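The merge at Adby, again

Quick one tonight because I have to be up at five and I still haven't made lunches.
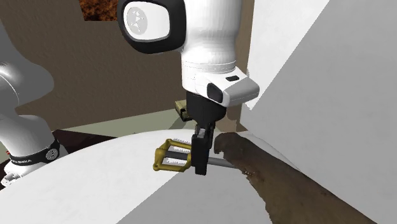

So. The lane closure on the Randmont road. If you drive it you know. If you don't, picture two lanes going down to one right before the Adby bridge, with the warning sign tucked behind a maple that nobody has trimmed. In winter you could at least see the sign through the branches. It's May now and the leaves are out and people find out about the merge when they are basically in it.

I counted. Yes I am that person now. Parked at the feed store lot with a coffee and a clicker, one hour in the morning, 7 to 8. 761 cars toward Randmont. Went back for the same hour the next morning and got 809. Of those two mornings, 19 times somebody had to brake hard enough that I heard tires. I wasn't counting honking. Gave up on honking after ten minutes.

For a two lane road that goes past a church and a place that sells hot tubs, that's a lot of cars. It did not used to be like this. Before the Prakedeo warehouse opened most of the morning traffic was school buses and people like me who can't afford to live closer in.

And the thing is everybody merges differently. You've got the early mergers, who get over back by the church and then sit there fuming. You've got the ones who run right up to the cones. Then you've got the guy in the pickup who straddles both lanes so no one can pass him, like he's been deputized. I have been all three depending on the day. Last week I was the pickup guy, in a Corolla. Not proud of it.

My neighbor Mulugeta Birhane drove a city bus for years and he says go to the end, take turns, one and one, keep it slow. Zipper. He says it like he's tired of saying it. And I get it, I do, if everyone uses both lanes the line is shorter and doesn't back up through the light at Carretero Avenue. But it only works if people let you in!! I tried it Tuesday style, all calm, blinker on, and a lady in a minivan looked me dead in the eye and closed the gap. There was a baby seat in the back. She would of taken my mirror off before she let me in.

Anyway the light. When the line gets past Carretero, people coming off the side street can't turn left, so they creep out into the intersection and wait, and then the light changes and they're just stuck there, sideways, with everybody mad at them. I saw an ambulance have to go up on the grass to get around. No siren, so maybe it wasn't carrying anyone, I don't know. Still.

I called the county. Got passed around a bit and ended up with Anisa Gunawan in the roads office, who was nice about it and did not treat me like a crank, even when I brought up the clicker. What I got out of her, from my notes on the back of an envelope:

The bridge work is supposed to go another 12 weeks. Depends on weather and on some part for the expansion joint.

She'd put in for the tree. Trimming is a differnt crew with a different list.

They can move the first warning sign back toward the church, but somebody has to come measure the sight distance first.

A "use both lanes / take turns" sign is possible. She wouldn't promise it.

Changing the light timing at Carretero is a state thing, not a county thing. Of course it is.

If you want to call too, ask for roads and say it's the Adby bridge lane closure. Have a time of day ready, they ask. Be polite, she didn't put the cones there.

Meanwhile I've been going the back way, past the quarry. Adds six minutes on a good day. No shoulder, and there was a deer standing in it this morning like it was waiting for a ride. Got behind a gravel truck on the way home and now have a chip in the windshield, low on the passenger side, size of a lentil. So that's the price of the back way I guess. Does anyone know if the glass place behind the car wash still does chips while you wait? The website looks like it hasn't been touched in years and the phone just rings.

One more thing – to whoever drives the green hatchback with the kayak rack, around 7:20 most mornings. You let me in twice now and waved both times. Thank you. I waved back but I had a bagel in my hand so it may not have looked like a wave.

Ok lunches. Will post if the sign moves.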